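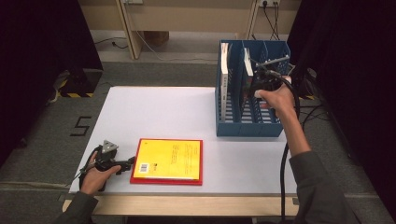 Blue organizer, three compartments, two books in.

Section 7: Setting up your home library in Plunda

I put off cataloging my own shelves for years, so trust me, start small! One organizer's worth of books is plenty for a first go. You'll want the app open and your account already made (that was Section 2).

1. Tap New Shelf and give it a name you'll remember. Mine is "Desk," very fancy.
2. Tap Add Book and type in the title. Plunda fills in the author if it knows the book.
3. Pick a slot. Slots run left to right, and you can put as many books in one as you like.
4. Hit Save before you go on to the next shelf.

Note: Old paperbacks often come up with the wrong cover. I just leave mine – the title is what the search looks at. 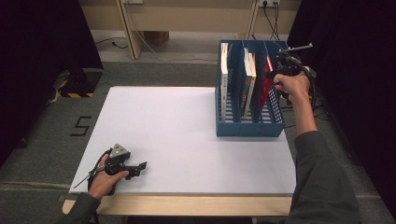

Same organizer with four books, two sharing the middle.

5. To move a book, press and hold its title, then drag it to the new slot.
6. Lending one out? Tap Loan and type a name. My list says Manon Thibodeau has had my bread book since July.

Caution: Delete Shelf wipes the loan list too, and there's no undo. I lost 1206 entries that way, so please export first (Menu, then Export).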